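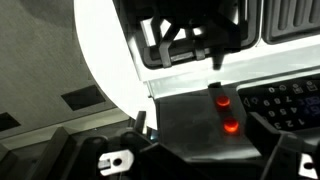
The lit button has come back into fashion, and I am not convinced we asked for it.

For a good many years the makers of household machines did their best to get rid of buttons altogether. We were given flat black glass, which you stroked and prodded and then stroked again with a dry finger. Then people complained, the magazines ran articles about the pleasures of a proper switch, and the brochures changed their tune. The word this year is "tactile". What it seems to mean in the shops is a button you can press, with a light in it so that you feel you have had your money's worth.

I have spent a good part of the past month among these things, first in showrooms and then at home, where the trouble starts. A showroom is lit like an operating theatre. A glowing button looks modest and rather smart in there. Put the same machine on a worktop in a terraced house in September, with the curtains drawn by teatime, and it becomes the brightest thing in the room.

The Pavo was the worst of those I lived with. It is a plain enough machine for boiling water, sold on its good manners, and it has a single red light that stays on whenever the plug is in. The booklet calls this a ready light. Ready for what, it doesn't say. I found I could walk to the sink at two in the morning by the glow of it, which the man in the shop would no doubt have listed as a feature. In the end I stuck a square of masking tape over the top, and I notice from the letters page that plenty of you have been doing the same for years.

Red is a strange choice anyway. On the road it means stop. On a freezer it means the peas are in danger. On a cooker it means hot, and on the television it has always meant off, or nearly off. Now it also means on, waiting, heating, finished and please descale me, sometimes all on the same machine. The Plekis I borrowed blinks slowly for one of these and quickly for another, and the difference between slow and quick is explained on page 23 of a booklet that I would defy anyone to find a year after buying it.

Stindo, to be fair to them, print words next to their buttons. They are small words, in pale grey, and they wear off. A neighbour's machine has been used every morning for 11 years and its panel is now perfectly blank. She knows which button to press. Her visitors have to be told.

Then there is the business of colour and finish. White plastic casing shows off a light very nicely when it is new, and I can see why the designers like to set a dark panel into it. I can also see what happens along the seams. Any ledge where one part meets another will collect flour, grease and whatever it is that kitchen dust is made of, and the fancier the shape the worse the cleaning. Grilles and ribs are a particular curse. I went at one set with a cotton bud, then a cocktail stick, then an old toothbrush, and it took me 14 minutes to do a patch no bigger than a playing card. None of the brochures mentions the toothbrush.

The argument you will hear in favour of all this is that a light tells you what the machine is doing. I have some sympathy with it. My father scorched a worktop because his old grill gave no sign of being on, and a lamp would have saved him the bother. But a lamp that never goes out tells you nothing after the first week. Your eye gives up on it. I asked at three counters whether the lights could be dimmed or turned off, and got one "I don't think so", one "why would you want to?" and one offer of an extended guarantee.

Money comes into it too. A repairer I have used for years charges £30 to open up a machine and look at a dead button, before he has mended anything. Quite often, he says, the switch underneath is sound and the lamp has simply gone, and the owner took a dark button to mean a broken one. The older Evangelista in my own kitchen has a rocker switch without any light at all. You press one end for on and the other for off, and you can tell which by looking at it, or by feel with soapy hands.

If you are buying, ask for the machine to be plugged in, then cup your hand round the panel and see how bright it is in the dark. Press everything. Ask what each colour means and see whether the assistant has to look it up. Run a fingernail along the joins. And take a roll of masking tape home with you, the 23 mm sort if you can find it, or cut the wide stuff down.

Contact the magazine | Subscriptions | © 2018 All rights reserved | Back to top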